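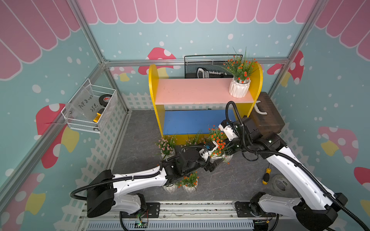 Two arms, one orange-flowered plant.

Shop Floor Talk > General > Can a machine do the boring part yet?

benchgrinder
I restock for a living. Garden aisle mostly, seasonal the rest of the time, which from February on means garden aisle anyway. My regional manager came back from a trade show convinced that shelf work will be done by arms "within a couple of product cycles," a unit of time I believe he made up in the parking lot. So I'm asking people who have been near this stuff. Potted plants, real or fake, floor to shelf. Can a machine do it yet? And I mean do it, all day, with the pots still in one piece.

I'm not against it. I have 30 feet of shelf and a knee.

tolliver_r
Depends what you mean by do it. Pick up a pot, sure. Pick up the pot you asked for, without dragging the neighbor's leaves along, is where I get off the bus.

The pot is the easy part. It's rigid, it's roughly a cylinder, it stays where you put it. The foliage is a different animal. Grassy leaves go everywhere, they hide the rim, they get between the fingers and the thing the fingers want. A person shoves the leaves aside with the back of the hand and doesn't even register doing it. Try writing that down as an instruction.

benchgrinder
Right, and they're never spaced out nicely either. They get shoved up against each other like people waiting for a gate to be called.

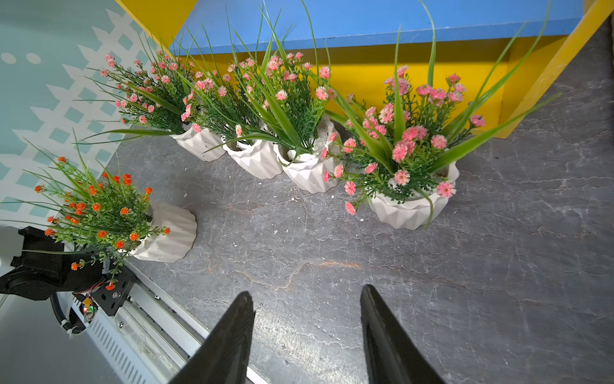 Gripper's-eye view. Pinks bunched up by the shelf, one orange off to the left.

maple_street_dad
Which one would you grab first? I'd take the orange. It's standing by itself and it isn't tangled up with anybody.

tolliver_r
Sure, and then you still have the pinks. Every demo starts with the orange one.

Wheelhouse22
Going to disagree with the gloom. I was at a place called Macedo that had a single arm loading trays, and when I started it dropped things hourly and everybody took turns being funny about it. By the time I left it was dull to watch. Dull is what you want from a machine. Nobody writes poems about the conveyor.

The mistake is grading it against your best day. Grade it against a new hire at 4 p.m. on a holiday weekend. I have seen a new hire carry a fern by the leaves.

benchgrinder
I have been that new hire. It was a hosta.

tolliver_r
Was the Macedo thing handling the same tray every time?

Wheelhouse22
Same tray, yes.

tolliver_r
OK.

Wheelhouse22
I can hear you typing that smugly. Same tray, same spot, but the parts in it changed. It's still a chore that a person used to do, and the person didn't miss it.

maple_street_dad
Home angle, if that's allowed. We have an Irard floor robot. It's fine. It has opinions about the bath mat. What I want is something that picks things UP, because the floor robot can't clean a floor with stuff on it, so every evening I tidy the house for the benefit of the machine that tidies the house. My wife has pointed out who is working for whom.

So the shelf question is my question too. Floor to shelf, with things of different shapes. Shoes, blocks, a plant if the cat has been by. If an arm can do pots I'd trust it with blocks.

tolliver_r
I'd go the other way around, blocks first. But on the general point I agree, floor to shelf is most of housework if you squint.

benchgrinder
Let me lay out what the job is, since "put it on the shelf" is doing a lot of work in this thread. You need to know which plant goes on which level. You need to lift the pot high enough that the bottom clears the edge of the board. The upper board is the pleasant one, there's nothing over your head. The lower board has another board hanging over it, so now you're going in from the front, with leaves brushing the ceiling, and you have to let go and back your hand out without taking the plant with you. I knock more stuff over backing out than going in. 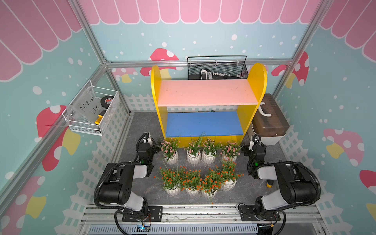

And then there's facing. Anyone in retail knows the plant isn't done when it's on the shelf, it's done when the good side looks at the customer. The bald side goes to the wall. I've never heard anyone selling automation mention the bald side. The Kanlow rep who visited us had a brochure with a lot of blue gradients in it, and I asked him about the bald side, and he wrote it down very politely.

Wheelhouse22
He wrote it down! That's how it gets fixed.

benchgrinder
He wrote it on the back of the brochure and then gave me the brochure.

maple_street_dad
OK that's good.

Wheelhouse22
Two arms does help with what you're describing, for what it's worth. One can steady or turn the pot while the other has it. People do the same thing, we just don't give ourselves credit. Watch someone shelve one-handed while they're on the phone and you'll see how bad we are with one.

tolliver_r
Two arms also gives you two elbows in a space built for none. But fine, I'll give you that one. For turning a pot to its good side I'd rather have two.

My actual worry is recovery. Doing it right is a known path. When a pot ends up tipped, or sitting half on top of another pot's leaves, a person sighs and sorts it out. I'd pay good money for a machine that knows how to sigh. Show me a whole shift, mistakes left in, and I'll stop being a pain about this.

benchgrinder
Same. I don't care about one pot. Oranges on the top board, pinks on the lower one, one pink still down on the floor between the grippers: that's the part of the job where I'd look away and come back to see if it was finished.
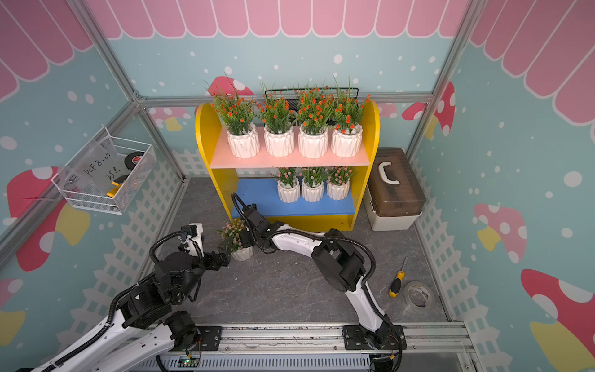 Idalina Cardoso
I'd settle for slow, personally. Everyone in this argument keeps talking about speed and shifts, and overnight there's no one in the aisle to be impatient. If it takes five minutes a plant and the plants are up by opening, I don't care how long it stood there thinking. Where I'd draw the line is water. Artificial plants weigh the same every day. Real ones come off the truck soaked, or bone dry, and the same pot can be twice the load.

benchgrinder
Hadn't thought about water. The heavy ones also drip, so now your gripper is handling a slippery pot. Great, thanks.

Wheelhouse22
So the answer is yes, slowly, for fake plants, at night.

tolliver_r
The answer is "maybe, slowly, for fake plants, at night," and somebody still comes in at six to check.

benchgrinder
That somebody is me, I assume. What does it pay?

Idalina Cardoso
Same as now, but you get a tablet.

maple_street_dad
Does anyone know if the Grornen arm can be had without the service contract? Asking for my hallway.

Wheelhouse22
There's a thread on it in Buying and Selling. Bring a snack, it's 19 pages and most of them are about the contract.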